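Markunbridge Community Kitchen
Bottled goods and closures check
14 May 2021

1. Delivery matches order sheet — OK. 200 bottles from Fondon, 83 from Erkico.
2. Outer wrap clean, no tears — OK. One pack re-taped by supplier, contents fine.
3. Bottles free of dents and leaks — OK.
4. Dates readable — See comment. Print is faint on the Erkico bottles. Same in March.
5. Caps and tamper rings — See comment. A cap sitting tilted, or a gap showing between cap and ring, counts as opened. Put it aside and don't serve it. 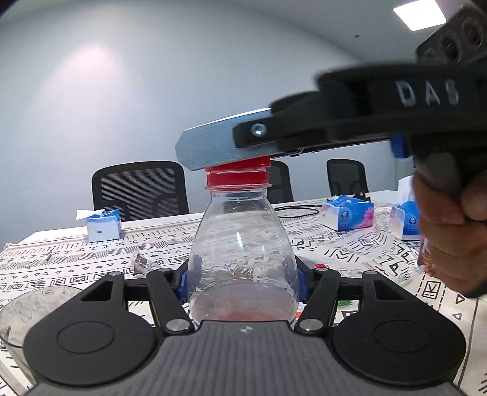 Write the batch number on the reject sheet before the bottle goes in the bin. Don't screw a cap back down and return it to the shelf.

6. Shelf load under limit — OK.
7. Older stock at front — Not done. Fix before Monday's delivery.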